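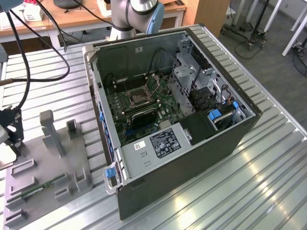

Slide 1: Tower on its side, cover off

Good morning! I'm Francine Melnyk, and for the next 60 minutes we're going to look inside an ordinary desktop. Gellari gave us the room until noon, so stay for questions.

(Let them look first. Ask who has opened one of these. Wait for hands.)

Start with the blue plastic. I love this part — the clips along the expansion slots, the latch by the drive cage, the handle at the corner. Blue catches your eye before anything else does, and I wish every case maker did it. Then the big silver block, the power supply, with its black label. Read labels! I spent a whole afternoon at Quartey chasing a fault that was printed on one.

Slide 2: The socket

Now the square near the middle of the green board. No processor in it, so the contacts are bare. Please, please keep fingers and sleeves away from them. Lever up, frame open, chip straight down, no sliding. Memory slots are just to the left, and people lean on those too.

(Pass around the dead board from Ideck. Nearly 200 people have handled it and it shows.)
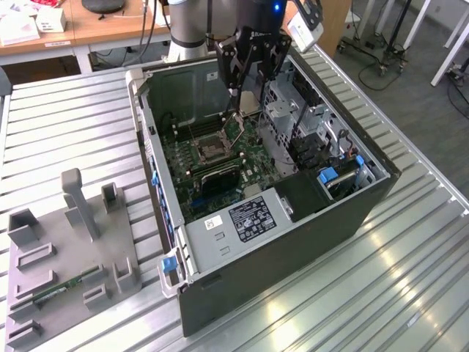 Slide 3: The chip

My favorite! Hold it by the edges only. Find the corner mark before you go anywhere near the socket, and match it to the mark there. If it doesn't drop in under its own weight, lift it and look again.

(Story about the Gaker machine in August, if time. Skip if past 10:40.)
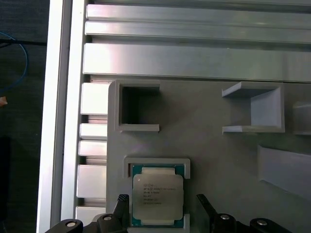
Slide 4: Intel Xeon in its square holder

Plain metal on the lower half of the lid, printing up top. Copy down the model string before the paste goes on — you won't want to wipe it off later to check.

Questions, then hands-on at the back tables.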